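## Sukell door-opening policy, simulation release

Sukell learns to open hinged kitchen appliances from 49 demonstrations, all collected in simulation. We're really happy with how far that small set goes! The policy predicts a short chunk of gripper motion, checks how the door is moving, and replans, so it finds the arc of the hinge on its own without being told where the hinge is.

Parvathi Chacko trained the first version in October with fixed kitchens, and it fell apart whenever the handle shape changed. The current one trains across 33 kitchen layouts with shuffled finishes, handles and counter positions. 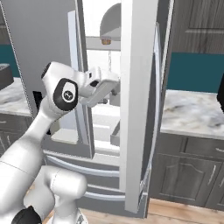

Refrigerators used to be our worst category. A wide door needs a long pull, and the arm has to keep its wrist from locking up partway. Kumaresan Amin's fix was a small penalty on joint limits, added after 2,000 training steps (earlier than that and the arm barely moves).

**In the download**

- policy weights and training configs
- all 49 demonstrations
- 12 held-out kitchens for evaluation
- Selvaraj Abeysekara's replay viewer, which is great fun to scrub through

Freezer drawers are next on the list.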